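4.2 Where the rewatching happens

The most striking thing in our interviews was how firmly people tied a film to a particular room and a particular hour. We had asked only which films they returned to each year, and back came sofas, tins of shortbread, a grandmother's curtains! Of the 70 people we spoke to in Hillum and Drevesside, 60 named at least one film they watch every year, and most of those could say who sits where. The film itself was often half ignored. People cook through the first act, come in for a favourite song, and leave before the credits — yet they would be upset if it were skipped.

This fits badly with the usual picture of the sequel audience. Studios tend to treat the fans of an old family comedy as people waiting for more story. Our participants were generous about sequels (far more so than we had expected), but they judged them by whether the new film could be slotted into the evening they already had. Running time came up again and again, and so did the return of a minor character, often someone with no more than a few lines in the first film.

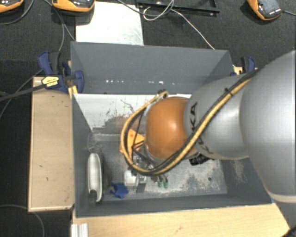

Figure 3. KUKA arm over a grey bin.

Dinesh Mondal objected, when an early draft was read out at the Kellow workshop, that we were making too little of the stories themselves, and that a family will not sit through a dull film 30 times for the sake of the biscuits. We think he is right, and we went back to the transcripts with this in mind. What we found there was lovely: long, exact retellings of single moments, with the voices done and the pauses kept in. One speaker from Drevesside acted out a whole kitchen quarrel from memory, then admitted she could not remember how the film ends.

We therefore treat the favourite moment as the unit of rewatching in what follows. Section 4.3 takes up the 3,000 diary entries coded by Wing-yan Cheng, in which such moments are noted down on the night, usually in a line or two and sometimes with a complaint about the adverts.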